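Motorcycle Track Racing: Coaching Certificate
Lecture 6: The start
Notes by Johanna Imhof and Reto Fankhauser

Revise Lecture 5 (clutch wear and plate spacing) before reading. Bring the Jurell worksheet to the session.

6.1 What counts as the start
For this course the start runs from the moment the rider rolls up to the tapes until the bike is leaned over for the first bend. On the Calo training circuit, a long track with a lap of 668 metres, the straight from the tapes to the first bend is 129 metres. On a short speedway oval it is much less, and a poor start costs more places. The bike has a single gear and no brakes, so everything is done with throttle, clutch and body weight.

6.2 Position at the tapes
The rear wheel is placed first and the front wheel lined up from it. Beginners do the opposite and end up with the rear wheel in the rut left by the previous heat. The rider may tidy the surface with a boot within the time allowed, but must not touch the tapes. Note which gate has been drawn and where the loose shale lies before leaving the pits – there is little time to look once the two minutes are running. 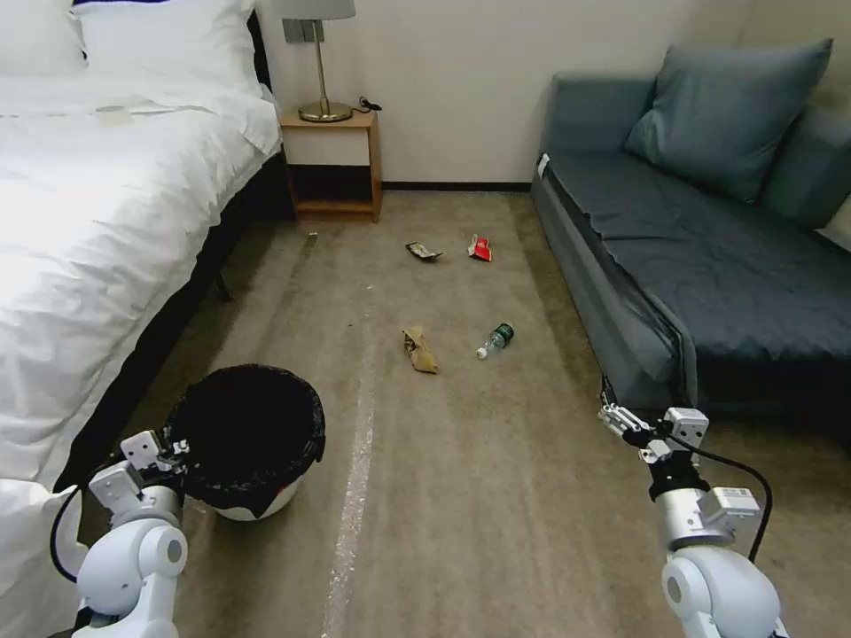
Body position is taught off the bike before it is taught on it. The hips are forward, the elbows are raised, and the chest is over the tank with the chin in front of the handlebar line. The left foot takes the weight. A rider staying away overnight can go through the stance in a room such as this one, facing along the strip of carpet between bed and sofa and fixing the eyes on the lamp at the far end in place of the tapes. Hold for a slow count, relax, repeat. Wanyama's worksheet gives the full set.

6.3 Releasing the clutch
Engine speed is held steady before the release. The lever is let out in one movement to the biting point and then progressively. Three faults are common:
Dumping the lever: the front wheel lifts and the throttle has to be shut.
Slipping it too long: the plates overheat and the drive fades.
Opening the throttle after release: the rear wheel spins without moving the bike forward. 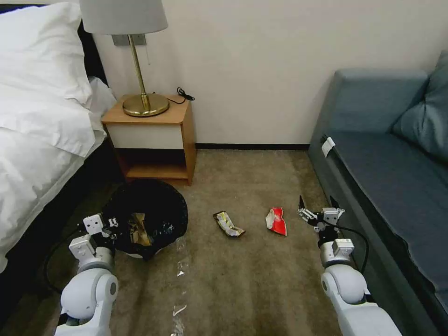
Fig. 2. Bedroom floor with open black bag and wrappers.

6.4 Reaction
Riders watch the tape mechanism at the inside post and ignore the starting marshal once under orders. Rolling at the tapes is penalised under the rules of the meeting. Coaches should record a false movement even in practice, and should vary the delay before each release.

6.5 The first bend
Weight moves back as the rear wheel hooks up, then forward and to the left on entry. The rider on the outside gate must decide early whether to hold the wide line or cut back underneath.

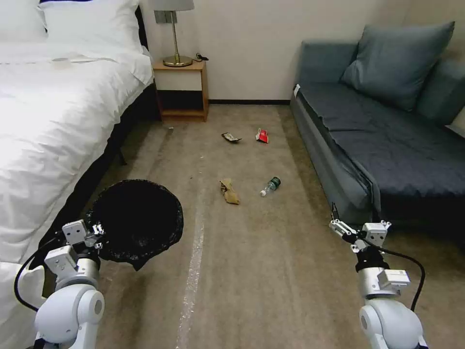
Fig. 3. Bed, sofa and wooden nightstand with lamp.

6.6 Practical work
Pairs. One rides, one records, then change over. Make 6 starts from the inside gate and 6 from the outside, with the clutch left to cool between sets. Record gate, surface, lever fault if any, and position of the front wheel on release.

Reading: Serrano, course reader, section on starts; Brunner, notes on the Aigner clutch.
Completed sheets to Reto Fankhauser at the next session.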